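The Inheritance of Unit 254

My aunt left me a storage unit in Plakora and a letter instructing me not to be sentimental about it. She had been sentimental about nothing in her life except a parking space, which she fought the city over until one of them died, and it wasn't the city.

The unit was number 254. I had a key, a flashlight and a sandwich. The man at the front desk had me sign a form saying I was who I said I was, and then he signed a form saying he had watched me do it.

"You're the Garrido lady's nephew," he said.

"Yes."

"She owed for May."

I paid for May. It was October. I asked about the months since and he looked at his screen for a while and said those were fine, those had been paid, only May was open. I have thought about this since and I still can't work out how a dead woman kept current through the summer and missed the one month she was alive for. But that was my aunt. She always settled a bill once she was good and ready.

Inside there were boxes. I had expected furniture, or possibly a car. My cousin in Grodeck had talked himself into a car. He had gone so far as to describe its color to me over the phone, and to mention that his own was making a noise.

The boxes were labeled in her square capitals. CORD. OTHER CORD. PRITELL, PAID. PRITELL, DISPUTED. SOUP. I opened SOUP first, like anybody would. It held letters.

They were from a man named Walt, and they went on for 19 years. Walt had met my aunt at an adding machine convention, back when there was enough to say about adding machines to fill a hotel. He wrote a decent letter. He told her about his knees and his tomatoes, and then, more and more, about his computer, which he had bought to write to her faster and which had turned him into a man who wrote to her about his computer.

"Dear Inez," went a typical one. "The new chip is in. It is no bigger than a saltine and cost more than my first boat. I thought of you." 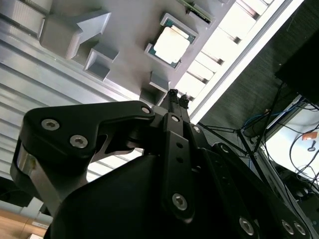

A processor in its square pocket.

I sat on OTHER CORD and ate my sandwich and read. There was no telling what she had written back. His half was all I had, and his half was full of answers. "No, I will not apologize to the mailman." "Yes, I remember what you wore, it was green." "You are wrong about Ohio." In the ninth year he asked her to marry him, in the last paragraph, underneath something about a fan that rattled. The next letter began, "Well, I had to ask," and moved directly to the fan.

The fan, I can report, was a loose screw. It took him four letters.

Around the time I got to his second set of knees, someone knocked on the open metal door, which is a considerate thing to do to a door that is already open. She was small and had on a raincoat, though it wasn't raining, and she held a clipboard flat against her chest.

"Anqi Ye," she said. "I have 255. Are you throwing any of this out?"

"I just got here."

"I'm asking early."

I told her I was the nephew. She said she knew, my aunt had mentioned a nephew, and she looked me over in a way that made me want to know what exactly had been mentioned. It seemed the two of them had kept company out there on folding chairs, in the aisle between the units, most afternoons. My aunt had brought a thermos. Anqi Ye had brought the chairs.

"She read me those," she said, nodding at the letters. "Doing the voice."

"What was the voice?"

She did the voice. It was a good voice, slow and a little put-upon, with a whistle in it on the letter s. I had never heard Walt and I knew it was him.

"Did she love him?" I asked. I am not proud of it. I'd been told not to be sentimental and had lasted under an hour.

Anqi Ye considered the ceiling of my storage unit.

"She drove to see him once," she said. "It was 449 miles. She got there and he was out in the garage with the computer open on the bench, and he didn't hear the car. She watched him through the window for a bit. Then she had lunch in town and drove home."

"She didn't go in?"

"She said he looked busy."
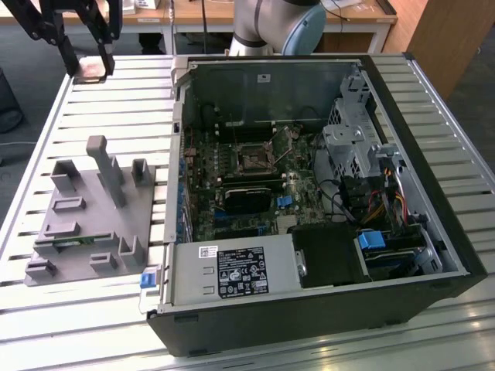
Page last changed: 26 October 2020

I said it was the saddest thing I had ever heard. Anqi Ye said no, the lunch had been very good, my aunt talked about the lunch all the time. There had been a pie. It was possible, she said, that I was hearing the story wrong.

She unfolded a chair that had been leaning on her side of the wall, and then, after thinking it over, a second one. We sat in the aisle. I read her the one about the tomatoes and the hail, and she corrected my pauses.

The last letter in the box was not from Walt. It was from Walt's daughter, and it was short. It said he had passed in his sleep, that he had left instructions, and that my aunt was to have the computer. It would be coming by freight. Would she please confirm the address.

"So where is it?" I said.

Anqi Ye got up and walked past me to the back of 254, behind CORD, and pulled a bedsheet off something. It was in its original carton. The tape had never been cut. On top my aunt had written WALT, and under that, smaller, in case of any confusion, DO NOT PLUG IN.

We both looked at it.

"Eighteen years' worth of parts in there, easy," I said. "He never stopped changing them."

"Nineteen," said Anqi Ye. "You skipped one. She did too, the first time, there's a page stuck to the back of the hail."

I peeled the pages apart. It was a receipt for a fan.

I called my cousin in Grodeck that night and told him there was no car. He was quiet for some time. Then he asked whether there was anything else of value, and I told him he could have both boxes of cord, and he said what kind of cord, and I could hear him getting a pencil.

I kept the unit. The man at the desk had me sign for it. He asked if I wanted to pay by the month or all at once, and I said by the month, and he wrote that down and had me initial it.

"You people always skip May," he said.

I told him we'd see.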